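Section 6. Setting up a Nuto account to reach someone held at Malwood

Nuto is the messaging and video visit service used at the Malwood detention center. The company says sign-up takes minutes. Set aside an evening.

Before you start, have the person's full name as the center has it, their country of birth, and their nine-digit file number. Names get entered wrong at intake more often than anyone there will admit. If a search comes up empty, try the last names in the other order, then without the hyphen.

1. Open the Nuto sign-up page and choose "Family or friend." Do not choose "Legal" unless you are the attorney. The two account types can't be switched later.

2. Enter your own name exactly as it appears on your ID.

3. Upload a photo of the ID, front and back. A foreign passport is supposed to be accepted. Traian Sârbu's was turned down twice with no reason given, and went through on the third try with the same file.

Caution: Nuto keeps what you upload, and its privacy page is vague on who else may see it. If your own status is uncertain, talk to a lawyer before this step.

4. Wait for the approval email. The site promises it the same day. Check your spam folder, then call.

5. Search for the person and press "Request contact." They have to accept from a tablet inside, and tablets are shared.

6. Add money. The smallest deposit is $15, and the $2 fee comes out of it first.

Note: "Auto-refill" is already checked on the payment screen. Uncheck it.

Video visits

Book at least two days ahead. A confirmed visit can still be dropped if the person is moved, taken to a hospital, or placed in medical isolation, and the app will show only "Unavailable." Don't take that word as news of any kind — call the center and ask for the housing desk. Write down who you spoke to and when.

Caution: Messages and video visits are recorded. The "private" label on the message screen means other families can't read them. Legal matters belong on an attorney line.

Refunds are said to be automatic after a transfer. Keep your receipts anyway.

Checked by Chun-yin Yen, 2026-08-04. Screens may look different after the September update.

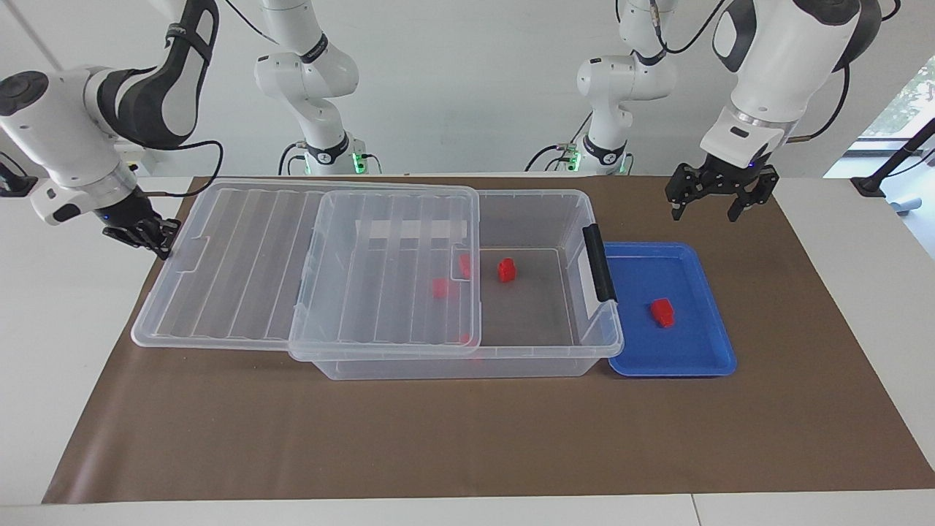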